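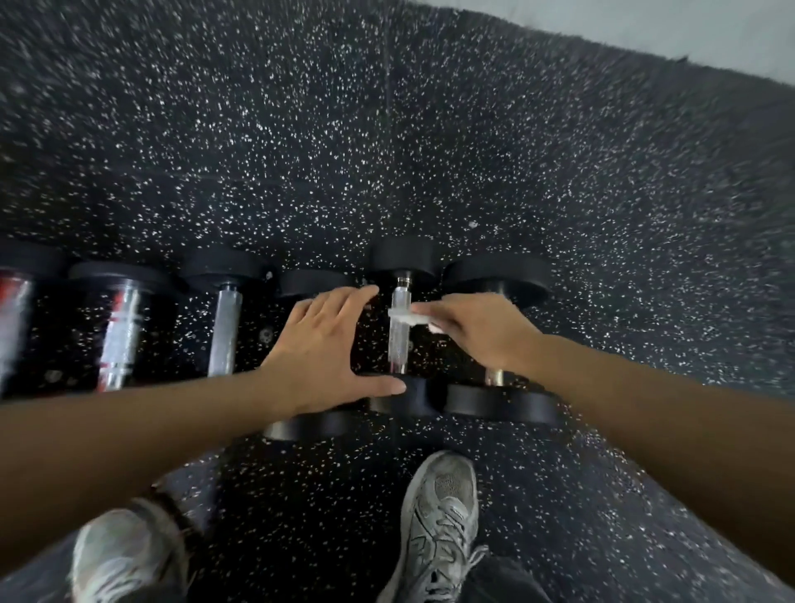
Reading time: 5 minutes

Home | Stories | Serials | Submit | About

The Wiping Down

My mother cleaned the gym at Ellham for years before I did, and she had a way of doing the dumbbells that I've never been able to improve on, though I have tried, mostly out of cussedness. You get them down on the floor in a row with the handles pointing at you, you fold your wipe so it has a bit of body to it, and you pinch it round the grip and work from the far end to the near one. Then the next. She said it was like topping and tailing babies, and she'd had four of those, so she would know.

I was doing it just that way on the morning they brought in the machine. It came from a firm called Clilik, in a crate as tall as my wardrobe, and the young woman who came with it was so polite about my floor that she took her boots off at the door and walked about in her socks, on rubber that had been sweated on by half the town the night before. I hadn't the heart to say.

"We call this one Yao," she said, when it was standing up. "You can call it something else if you like. People do."

I said Yao was fine. I'd been given worse names to work alongside.

It had two arms and a sort of stalk with a lamp in it, and it rolled very nicely. My manager had told me it would be taking on "the light duties", and I'd gone home and fretted over that for an evening, going through my list with a cup of tea and trying to find a heavy one. Mopping, bins, mirrors, mats, weights. I suppose the weights are heavy, if you want to be literal about it.

The mirrors it did beautifully, I'll say that straight away. It went along the long wall by the bikes in one great slow stripe and then came back underneath, and there wasn't a smear on it anywhere, and I stood there with my spray bottle feeling like somebody's aunt at a disco. The bins it could do if the lid was already off. The mats it could do if they were flat, and after an evening class they never are, they're heaped in the corner like wet dogs.

Then we came to the weights.

"I'll show it," I said, and I got down to my row and took my wipe and did one, slowly, the way you would for a child. Left hand out to steady things, right hand doing the rubbing. Round the grip, where the metal is cut into all those tiny diamonds that hold on to everything, hand cream and chalk and goodness knows what. Yao put its lamp down low and watched me. The young woman crouched beside us in her socks and watched Yao.

It took hold of the wipe very well. I was surprised, I'd expected it to grab. It got the wipe down on to the handle, and it pressed, and the dumbbell rolled away from it, only an inch or so, and it followed, and the dumbbell rolled another inch, and off the two of them went across the floor like an old man after his hat. It got as far as the water fountain before she stopped it.

"It hasn't worked out that it needs the other hand," she said.

"No more did I, at first," I told her, and that was true. I was sixteen and I chased one halfway to the changing rooms with my mother laughing at me from the top of a stepladder.

She wrote something down. She wrote a great deal down, that girl. She told me Clilik had put 3487 separate goes at wiping things into it before it ever left the building - tables, taps, door handles, the arms of chairs - and I asked how many of those things had been round and loose on the floor, and she looked through her papers for a while and said it would have been mostly tables.

We had nine days of it. I'd get in at my usual time and Yao would be by the socket with its lamp dimmed, and I'd say good morning, because you do. By the third day it had got the idea of the second hand, but it held on so hard and so carefully that a single dumbbell took it roughly as long as it takes me to do a rack, and it would miss the strip where its own fingers were. So I'd go along behind. I had done that for my own children when they washed up, going back over the plates once they were in bed, and I never minded it then and I found I didn't much mind it now.

Something else I noticed, and told her, and she wrote it down. Yao wiped every handle the same. I don't. There's a pair with coloured bands on that the lunchtime lot always fight over, and I give those twice the rub, and there are heavy ones up the end that only get a dusting from one year to the next. I couldn't have told you I was doing it until I saw somebody not do it.

"How would it know?" she said, and she meant it as a proper question. She sat down on a bench to hear the answer.

"You'd have to be here of a lunchtime," I said.

They took it away again for more schooling. There's a place called Jidia, she told me, where they've a whole room got up like a gym, and it was going to spend two months in there with nothing but round things. It would be back in March, or a cousin of it would. She shook my hand at the door, and this time she'd brought slippers.

I kept a note of the date on the rota, as I do with anything that leaves the building. January 13, 2020, one machine, collected, and my initials. Then I went back in and got down to the row, feet planted apart in front of it as my mother used to, and folded a fresh wipe. I'd left the banded pair for last. I talked to them a bit while I worked, I don't mind telling you, having got into the habit of company. I told them there'd be somebody along in the spring who would need a bit of patience, and that they were to keep still.

We use cookies to remember which stories you have read. By continuing to browse you accept our cookie policy. Accept | Manage settings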